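How a Broken Bone Mends

Your bones may seem like dry sticks, but they are alive. They have blood running through them, and they are full of tiny cells that work all day and all night. When a bone breaks, those cells get busy and fix it.

A broken bone is also called a fracture. The two words mean the same thing. A small crack is a fracture, and so is a bone that has snapped in two.

How do bones break?

Bones can bend a little, and children's bones bend more than grown-ups' bones do. If a bone is pushed too hard, it cracks. Most breaks in children come from falls. You might fall off a bike, a swing or a bunk bed, or you might trip over a chair at home. When you fall, you put out your hands, and that is why wrists and arms break so often. 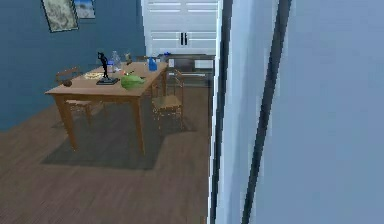

What happens at the hospital?

A doctor will ask where it hurts and look at the sore part. Then you will have an X-ray. An X-ray machine takes a picture of the inside of your body. It does not hurt, but you have to keep still. Bones show up white on the picture, and a break often shows up as a dark line.

If the ends of the bone have moved apart, the doctor has to put them back in line. You get medicine first so that you don't feel it.

Running indoors is one way to fall. Socks slide on smooth floors, and it is hard to stop in time. Shoes or bare feet grip better.

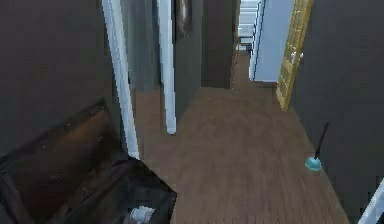 A hallway with a wooden floor.

How does the bone fix itself?

First, blood leaks out around the break and makes a clot, like the start of a scab. The place swells up and feels sore.

Next, cells build a soft bridge across the gap. It is a bit like the bendy part of your nose or ear. This bridge is called a callus.

Then the callus slowly turns into hard bone. It is lumpy at first. You might be able to feel the lump under your skin. 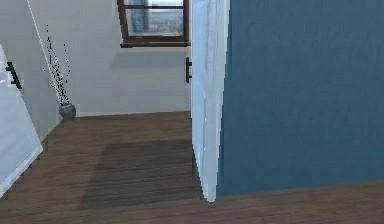

Last of all, the cells tidy up. Some of them take away the extra bone and others add new bone where it is needed. This part can go on for months or even years after you feel better.

What does a cast do?

A cast does not heal the bone. It holds the bone still while your body does the healing. The outside is hard and the inside is soft padding. Don't push pencils or rulers down it, even if your skin itches. Tell a grown-up if your fingers or toes turn blue, feel numb or hurt more than before.

What is inside a bone?

The outside of a bone is hard and solid. Inside, near the ends, there is a web of thin struts with spaces between them. The struts cross each other and hold each other up. 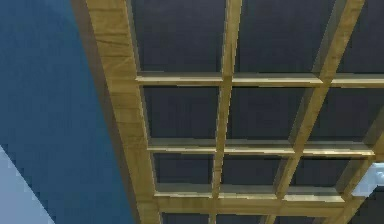
The spaces make the bone lighter, so you can run and jump without carrying too much weight. They are filled with a soft stuff called marrow, and some marrow makes new blood cells.

Words to know

Fracture: a broken or cracked bone.
Callus: the new bone that grows across a break.
Marrow: the soft part inside a bone.

Written by Noboru Sakai for the Lernell children's health pages
Last checked 2022-02-28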